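Search the site
Enter keyword Go

Kesum Football Club supporters' section, minutes of the winter meeting
February 2023
Posted by Clodagh Kinsella

Present: Marisol Mamani (chair), Pao-chu Hsieh, Doaa El Sherbiny, Yu-ting Chou, Clodagh Kinsella (notes). Apologies from the Talley end group, who had a bus problem.

Started ten minutes late. Last minutes taken as read, one fix: the away game in November was at Nondton, not Naidoo Park. Clodagh to correct on the site.

1. Away travel

Talley game next. Club gave us 400 tickets, 241 sold as of tonight. Marisol thinks the rest will go once the kickoff time is confirmed, Doaa less sure, it's a long drive and they play on that awful end of the ground with no roof. Three buses booked, fourth on hold with the same company until the end of the month. Deposit not refundable after that.

Pick-up stays at the north gate. Request from the floor for a second stop by the train station. Agreed for bus two only. Yu-ting to tell the driver and put it on the sign-up page.

No glass on the buses. Same as always but it needs saying again after last time.

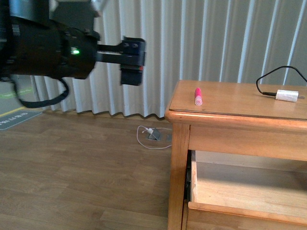
Can under-16s travel without an adult on the section buses?
Only if a parent has signed the travel form and named an adult on the same bus who has agreed to look after them. Forms go to Pao-chu before the day, she won't take them at the bus door.

2. Home section and singing

Long talk on this one. Block moved two sections toward the corner flag at the start of the season and it's still not working, sound goes straight out of the ground. Doaa has asked the club for the old spot back. Club says season ticket holders there have first call and it can't be changed till summer. Doaa to get that in writing.

Drum: skin split in the second half against Nondton. Spare is in Marisol's garage, too small, but will do. New skin ordered. Yu-ting asked if we can have two drums. Agreed to try it for one game and see if they can keep time with each other, they couldn't in preseason.

New song went well on the side, badly behind the goal. Words to be printed on half sheets and left on seats. Somebody please check the second verse before it goes to print.

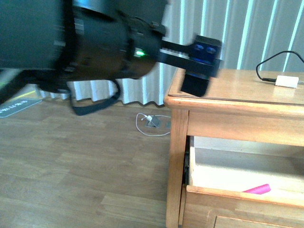 Also raised, people standing in the aisle for the whole first half. Stewards were fair about it but have warned us twice. If it happens a third time they close the lower rows. Marisol will say a few words on the megaphone before kickoff, not during.

3. Banner for the cup tie

Fabric quote is in, 142 for the big one with the crest, paid out of the raffle money. Pao-chu has the design, shown round the table, everyone liked it exept the lettering which is too thin to read from across the field. She'll redo it thicker. Fire certificate is needed or it won't be let in, so the fabric has to be the treated kind.

Painting day to be fixed once the hall is confirmed. Bring old clothes. Bring your own brush if you have one, the last lot weren't cleaned. 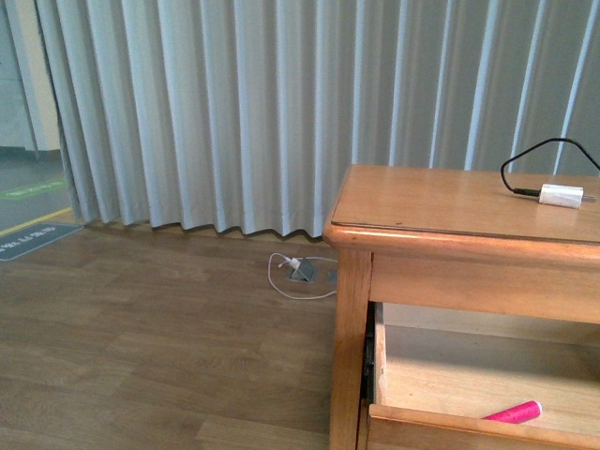 Club wants the banner at the ground two hours before kickoff for a safety look. Doaa and Yu-ting will take it over. Need four people to hold it up and fold it after, names to Clodagh.

4. Season so far, short discussion

Not strictly business but it always comes up. Home form good, away form not. General feeling that the back line sits too deep once we're a goal up, the Naidoo game being the obvious one, two late goals and nothing to show for the trip. Pao-chu spoke up for the young left back, who she says is being asked to cover two positions. Some disagreement. Moved on.

Letter to the coach thanking the squad for staying out to applaud after the cup replay. Agreed, Marisol to write it.

5. Money

Accounts passed round. Over 2000 in the section account after the bus deposits. Badge sales slow, scarf sales fine. Doaa wants to stop the badges, left till next time. Raffle prizes needed for the last home game, signed shirt promised by the club but not seen yet.
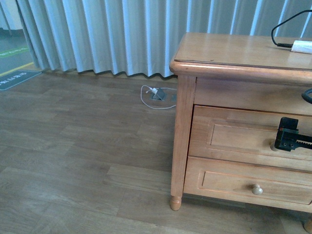 TALLEY, November

Added here at Yu-ting's request, her report from the first trip this season, wich missed the last set of minutes. Two buses, both left on time. Lost 2-1, our goal from a corner right in front of us. Let out late by the stewards, held in the stand a good while with no reason given. Toilets on our side locked at half time. Complaint sent by email the next morning, reply said it had been passed on. Nothing since. Marisol to chase before we go back there.

6. Any other business

Lost property from bus one: one glove, one kid's hat, house keys on a red ring. Clodagh has them.

Sign-up page is down again on phones. Yu-ting looking at it.

Next meeting same room, date to follow by email once the cup draw is known.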